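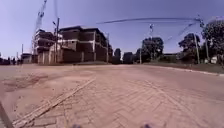
Surely permeable paving fixes most of this, one of last year's students wrote on the feedback form, and the supplier's figures are better than anything the course has to offer. Fair enough. That comment is why this week exists. The supplier's figures are indeed better than anything I have to offer, and I would like you to ask why before you copy them into an assignment.

Week 6: Segmental paving and the whole-of-life claim
Notes to accompany the lecture. Reading response due 26th October.

1. What is being claimed

Segmental paving means small units laid on a bedding layer, with jointing sand between them and a solid restraint at the edges. The usual sales case runs like this: units can be lifted and put back, so repairs are cheap; the surface spreads load through interlock, so it lasts; rain gets into the joints, so drainage is easier. Each of those has some truth in it. Each also depends on conditions that tend to go missing between the brochure and the footpath.

The Yorath brochure in your reader is typical. It talks about a pavement that "heals". I have no idea what that means and I suspect the author didn't either. Strike it out and see whether the paragraph still says anything.

2. Interlock

Interlock comes in three kinds: vertical, rotational and horizontal. Vertical interlock is the load on one unit passing to its neighbours through friction in the joint sand. Rotational interlock stops a unit tipping, and depends on the units around it staying put. Horizontal interlock resists creep under braking and turning wheels, and it's where laying pattern matters most.

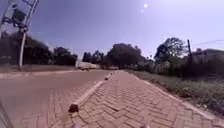
Pattern gets more faith placed in it than I think the evidence supports. Students write "herringbone is strongest" as if that closed the question. The zigzag is generally the better choice under vehicles, because it has no long continuous joint lines in the direction of travel. On a footpath beside a raised concrete curb, like the one here, I'd want to hear what the extra cutting at the edges is buying. Foot traffic does very little to a paver of ordinary thickness. If the answer is looks, say looks, and cost it as looks.

Whatever the pattern, it needs something to push against. Lose the edge restraint and the joints open, the sand goes, and you have a collection of loose bricks. When you inspect a job, start at the edges.

3. The Iltwood numbers

The Iltwood trial is quoted everywhere, so we'll go through it properly. It covered 546 metres of path. The published maintenance rate comes from 339 metres. The rest was left out as "not representative", and the appendix, if you persevere, says those lengths had been disturbed by service trenches.

Think about that. The main selling point of the product is how well it copes with being dug up and put back. The trial dropped the parts that were dug up and put back. I don't say anyone was being dishonest. I do say you can't use the result to support the reinstatement claim, and three of the five articles in your reader do exactly that.

Also look at the length of the study. It started one September and ended the next. One year tells you whether the contractor did a decent job. It tells you almost nothing about life cycle.

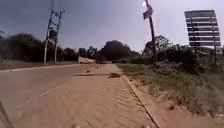 A year is still better than no data, Stistent replied when these notes were first circulated, and councils have to decide on something. Yes, they do. They could also decide to write down what they don't know. A council that budgets on a forty-year life from a one-year trial has made a guess, and the ratepayers should be told it's a guess.

4. Permeability

New joints filled with the right open-graded material will take in a lot of water. Then dust, clay and leaf litter arrive. Infiltration falls, sometimes quickly, and how much of it comes back after cleaning varies so widely between studies that I wouldn't trust an average. Ordinary pavers on ordinary bedding sand are a different product again and shouldn't be credited with any of this. Check which one the author is talking about. Sketholm's design guide changes from one to the other halfway down a page.

Questions to put to any permeability figure:
- How old was the surface when it was tested?
- Was it swept or vacuumed first?
- What is the soil beside it, and does it wash across?
- Who picked the test spots? 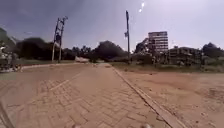
Fig. 4. Brick path laid herringbone, with concrete curb along the right side.

5. Cost comparison exercise

The spreadsheet gives you 239 line items from a council works register. In 74 of them the cause of the repair is blank. Don't delete those rows. Run your comparison twice, once treating every blank as a paving failure and once treating none of them that way, and report both answers. If your conclusion flips between the two runs, that is your finding, and I'll mark it as highly as a tidy one.

Please show your discount rate. Last year several people used the default in the template without noticing there was one.

Bring the brochure to the tutorial, with at least two claims marked that you believe and can defend. Being sceptical of everything is lazy too, and I take marks off for it.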